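Visits > Trade and Industry > Reports

Ilingate opens its returns warehouse, and leaves the hard questions at the gate
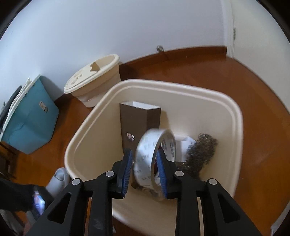 A roll of printed white tape and a tall cardboard box in one of the plastic bins.

Ilingate handles returned goods for online shops, and on 24th November it let the public in to look at how. The date was the day after Thanksgiving, when a lot of the stuff that will end up in a building like this one was being ordered. I had signed up expecting a sales pitch, and for the first half hour I got one.

The warehouse is on the far side of Drendholm, past the tile yards, and the shuttle bus promised in the invitation ran once. Those who missed it walked. We were given vests and a folder with a leaf on the cover, and sat down in the canteen for a welcome from Eckhard Weidemann, who runs the site. He said "second life" so often that the man next to me started looking at the ceiling.

Weidemann's central claim was that 70 percent of what comes in goes back on sale. It's printed in the folder too, in green. I asked what "on sale" meant. It means, after some back and forth, that the item leaves the building with a buyer attached. The buyer may be the original shop, which puts it back on the shelf as new. It may also be a dealer who takes mixed pallets by weight and does whatever he likes with them. Both count. Asked how the 70 percent splits between the two, Weidemann said the clients considered that confidential.

So we have a number that sounds like kettles going back into kitchens and that might, for all anyone in the canteen could tell, be mostly pallets going onto a truck. I would have liked to ask the dealers. None had been invited.

The tour itself was better. Carleen Baxter, a shift lead who has been there since the place opened, took our group of visitors around and plainly had not read the folder. She walked fast and answered what she was asked.

Returns come in at the north doors, get opened, and are matched to an order. That matching is the slow part. People send things back in the wrong carton, without the slip, or with somebody else's slip. Baxter said small household and office goods are the worst for this, because they cost little and every one takes as long to check as an expensive coat. A cheap item can use up more in wages than it will ever sell for. Some shops have worked this out and tell the customer to keep it, which does not show up in anyone's percentages either.

Each checker is expected to get through 34 items an hour. I watched a checker deal with a table lamp and it took a good deal longer than that rate allows: out of the carton, plugged in, looked over, photographed, typed up, back in the carton, carton taped. Baxter said the lamps are balanced out by the easy stuff, like unopened phone cases. Maybe. I noticed she didn't say the target was a good one.

The grading is where I stayed longest. There are grades from A to D, and the difference between A and B is often whether the inner bag has been opened. Zakhar Pasichnyk, who trains new checkers, showed us two toasters of the same model. One was an A and the other a B, and after both had been passed around I couldn't have said which was which. He was cheerful about this. He thinks the grades mainly serve the shops, who need a reason to discount one and not the other.

Grade D means recycling or disposal. We were shown the cardboard baler, which is loud and impressive, and the children in the group got to press the green button. We weren't shown the mixed waste. I asked twice. The first time I was told it was outside the route for safety reasons, and the second time that we were running late for coffee.

Over that coffee I talked with Ingvild Fagerlund, who sells refurbished kitchen equipment and had come to see whether Ilingate might supply her. She was less impressed than I was. Her complaint was testing: plugging something in to see whether a light comes on tells you very little about a blender. Her own shop, Brolo, runs every motor under load before it goes out, and she reckons a site working at this speed can't. She left with a price list anyway.

Kylie McPhee, from the client side, gave the closing talk. She looks after the account for Tautahi, an outdoor clothing label, and hers was the only talk with anything in it that sounded like bad news. Tautahi began charging for returns in February. Returns went down, and so did orders. She wouldn't say by how much, but she did say they were still arguing about whether to keep the fee.

The open day had places for 400 people, and the organizers told us it was full. I'd put the canteen at well short of that. Perhaps the rest missed the bus.

Would I send someone? Yes, if they get Baxter's group and skip the welcome. The next open day hasn't been announced. Registration is free, though there is a charge of 100 for a school group, which seems steep for a baler and a biscuit. Wear flat shoes, and ask about the mixed waste.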